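Ticket: Right gripper drops or crushes soft rolls in wipe-down routine
Product: Prititell two-arm kit, evaluation unit
Opened by: Prado test bench
Handled by: Plorkelis Support
Status: Pending customer confirmation

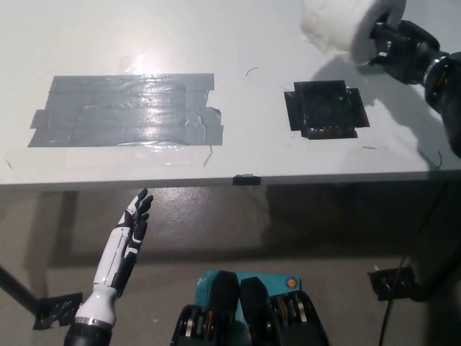 Attachment 1. Head camera view, white roll held over the bench.

Opened Dec 9, 2020

Customer report

We have the Prititell kit on a trial and are deciding whether to buy it for the Tenmont line. The job is a wipe-down. The right gripper picks up a soft white roll, carries it over the table, lowers it until it touches, and drags it toward the front edge. The left arm stays parked.

Pick-up is fine. The trouble starts once the roll touches the table. Either the gripper lets go partway through the drag, or it squeezes until the roll folds in the middle and only the two ends touch. We ran the stock "soft object" profile for 43 cycles. It dropped the roll in 14 of them. We did not log the folded ones separately because the software marks them as completed.

The same profile worked on foam blocks in October. We have changed the kit software since then and nothing on the arm.

What we have tried:
- Restarted the controller and homed both arms. No change.
- Reseated the gripper connector on the right wrist. No change.
- Raised grip force one step. Fewer drops, more folding.
- Lowered grip force one step. It dropped the roll before reaching the table.
- Swapped in a new roll. No change.

Table is white, with a patch of gray tape on the left and a smaller black one to the right of center. Please tell us if the tape matters. We would like to leave it where it is, as other tests use it.

Support reply 1

Thank you for the log and the attachment. We have a few questions before we suggest settings.

1. Which version is shown on the Grip page, bottom line?
2. Is "hold on contact" on or off in the profile?
3. At what height does the program start the drag?
4. Does the drop happen in the same place each time?

On the tape: the profile assumes one flat surface with the same drag all the way across. In your attachment the gray patch is made of overlapping strips, it is wrinkled, and there is a loose end at its lower right. The black patch also has extra strips going out from the sides. A soft roll can catch on edges like those. Please run one set that stays off both patches so we can compare.

Customer reply

1. Grip page says 2.6.
2. "Hold on contact" is off. We never touched it, so that must be how the profile came.
3. Drag starts at zero height. We set zero by touching the bare fingers to the tabletop.
4. Most drops are near the black patch. A few are on plain table. The folding happens anywhere.

We moved the path so it misses both patches and ran it again. It still dropped the roll, less often. Folding was the same.

Support reply 2

That helps. There appear to be two separate problems.

Folding: zero height was set with bare fingers. With the roll in the gripper, the lowest point is the bottom of the roll, so the arm is pushing the roll into the table through the whole drag. Set zero again with the roll in hand. Lower in small steps until the contact reading on the Grip page first moves, then save that height.

Dropping: with "hold on contact" off, the gripper checks its grip only at pick-up. When the roll gives under load the fingers do not close up to follow it. In version 2.6 the update resets this setting to off. It was on in the version shipped before that, which would explain the result you had with foam. The reset is listed as a known fault and will be corrected in the next release.

Please do the following in order:

1. Park both arms and pause the program.
2. Open Grip, then Profiles, then "soft object", and save a copy under a new name. Changes made to the stock profile are lost on restart.
3. In the copy, turn "hold on contact" on.
4. Put grip force back to the stock value.
5. Set contact limit to 2,000 on the profile scale. Stock is higher than a soft roll needs.
6. Redo zero height with the roll in the gripper.
7. Run on plain table first. Then run over the patches.

If it still catches on the tape, press the loose end down or trim it, or add a short lift to the path before each patch.

Customer reply

Done in that order. Step 5 was not where you said. The contact limit is under Advanced, and Advanced is hidden until you tick a box at the bottom of the page. The manual does not mention the box.

Plain table: no drops and no folding.

Over the black patch: one drop, on the first pass. We added the lift and ran it again with no drops. The lift leaves a strip of table next to the patch that does not get wiped. For the trial we can live with that. For Tenmont we could not, although the tables there have no tape on them.

Over the gray patch: the roll slowed down at the torn side but stayed in the gripper.

Two things we want on record for the review:
- A folded roll should not count as a completed cycle.
- An update should not change a setting without saying so on screen.

Support reply 3

Both points have been passed to the product team as separate requests. The manual page for Advanced settings will be corrected.

Folded rolls cannot be detected from grip force alone in this version. As a workaround, add a width check at the end of the drag. The block is called "compare width" and is in the standard set. If the width is under the value saved at pick-up, the cycle is logged as failed.

We are leaving the ticket open until you have run a full set with the width check. Please attach the cycle log when it is done, and include the name of the copied profile.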